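Lolness Robotics Club
Home | Tickets | Build Log | Wiki | Join

Ticket: Pour task, wrist drifts during a slow pour
Opened 28th January by Nour Mansour
Status: open, getting close
Project: Zetwood (service arm, pouring challenge)

Short version: the arm pours! It really pours! But the wrist slowly rolls past the angle we ask for, and on long pours the stream speeds up when it should be holding steady. I'm putting everything in one ticket so the Flaletti team can read along, they're fighting with the same wrist code.

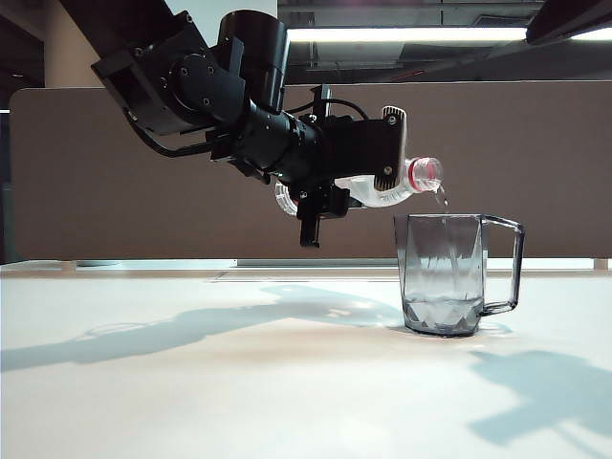
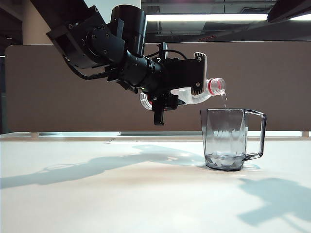 The drift only appears in the hold part of the pour, after the first tilt is done and the controller is supposed to sit still and let the water come out. Approach is fine, grasp is fine, the first tilt is beautiful. Then the hold starts and the logged wrist angle creeps. At the flow we want, a thin stream falling straight down with only a shallow bit of water in the bottom of the container, a couple of degrees of extra tilt makes a big difference, and you can hear it before you can see it on the plot. I have watched this so many times now and I still get a little thrill every time the water lands where it should.

What I expected
Wrist reaches the pour angle and stays there until the stop command.

What happens
Wrist reaches the pour angle, sits for a moment, then keeps rolling toward mouth-down. It never goes the other way. The stop command works every time and the arm comes back upright cleanly, so thankfully the stop logic isn't part of this.

Log

Entry 1
Checked the gripper first, since last semester's slipping problem looked a lot like this one. Put a strip of tape on the bottle and another on the finger, lined them up, ran the pour dry with an empty bottle. Tape still lined up at the end. So the bottle isn't turning in the grip, the whole wrist is going. Good to know! Crossing slip off.

Entry 2
Ran the same motion with no bottle at all. Drift is still there but much smaller. With a full bottle it's worse. My guess at this point was gravity compensation, meaning the controller has the wrong idea of how heavy the thing in its hand is. Looked in the config and the payload was set to the foam block we used for the grasping demo in the fall. Oops. That one was me.

Entry 3
Changed the payload to match a full bottle. Huge improvement at the start of the hold, and then it gets weird at the end, where it overcorrects a bit and the stream nearly stops. Makes sense once you think about it: the bottle gets lighter as it empties and our number doesn't. I was so excited by the first half of the plot that I didn't look at the second half until I was packing up.

Entry 4
Wrote a small script that lowers the payload number over the length of the pour. It's just a straight line from full to empty, nothing clever. Ran more than 77 pours over the week (thank you to everyone who stayed and refilled bottles and carried towels, you are the best). The hold is nearly flat now. The drift that's left only shows up on pours where the arm is stretched far out over the table.

Entry 5
Watched the far reach pours with the joint plots open. The wrist is holding fine in these! It's the elbow that sags a tiny bit and takes the bottle with it. So this is a second bug that was hiding behind the first one. I'll open a separate ticket so this one doesn't turn into a novel.

Workaround for now
Keep the container close to the base, use the Usuga branch of the controller, and turn on the payload ramp in the task file. Please don't raise the wrist gains to fix this. I tried it twice and the arm buzzes and the stream wobbles all over the place.

Still to do
- Replace the straight line ramp with one based on the tilt angle
- Try 3 fill levels, the script only knows about a full bottle right now
- Get 2 people who aren't me to repeat the far reach runs
- Add the payload value to the start-up printout so an old one can't sneak through again

If you're new and want to help, the fill level tests are a really fun place to start and you don't need to touch the controller code. Wear shoes you don't mind getting splashed.

Leaving this open until the fill level runs are in.

Contact the club | Copyright Lolness Robotics Club | Back to top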